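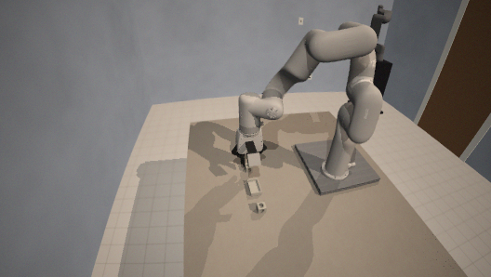
Oct 29, 2022

I've had the trial of Jernon for 15 days now, so I'm writing up what I think before the subscription kicks in. Jernon is the simulator that Jillent sells next to its arm courses. You get a rendered room, an arm on a table, a gripper, and a set of small objects to move. You write the control script, press run, and watch.

I paid for the Selby pack on top of the trial. Selby is their pick and place set, with 36 tasks that get harder as you go. The first few only ask you to get the gripper over an object and stop. After that you close on it, lift it, and put it down somewhere else. I'm on task 30 and have been stuck there since last weekend.

Setup was easy. The download is big and the installer asks for your license key twice, but it ran the first time on my desktop, and that machine is not new. On my laptop it was too slow to use with shadows turned on. With shadows off it was fine. The setting is under View, not under Graphics where I looked for it.

What I like most is the room. The last simulator I used, Pangaribuan, puts the arm on a gray plane with nothing else. Jernon gives you walls, a door, floor tiles and proper light. I thought that was just for looks, but I'm training a small vision model on the renders and it does better on mixed backgrounds. I exported roughly 3000 images over two nights and only had to throw out a few bad ones.

You can also move the viewpoint while a task is running. I keep one view close to the table and one farther back.

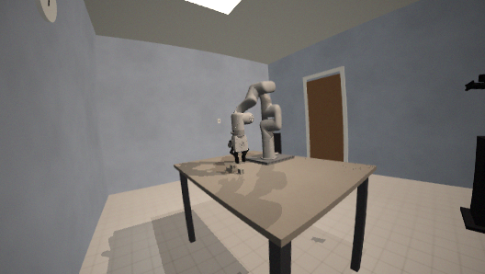 The view from farther back, gripper pointing down over the two small objects.

Now the bad parts. Small objects are hard to make out against the tabletop. They come in nearly the same color, and changing that means editing a text file by hand. I would like a color picker. Grasping is also touchy. If the fingers close a little off center, the object can shoot out sideways, and then you have to restart the whole task. There is no way to reset only the object. I wrote to support about this in March, when I was using the free demo, and they said it was on the list. It's still on the list.

The manual is decent for the first half of Selby and thin after that. Task 30 gets one paragraph. The forum helped me more.

Would I pay for it? Yes, for the monthly plan, and I'll cancel when I finish the pack. I wouldn't buy the yearly plan until they fix the reset. If you only want to learn how joints and angles work, the free demo covers that and you don't need Selby.

I'll post my script for task 30 if I ever get through it. The color file is easier, so I'll put that up first, probably tomorrow.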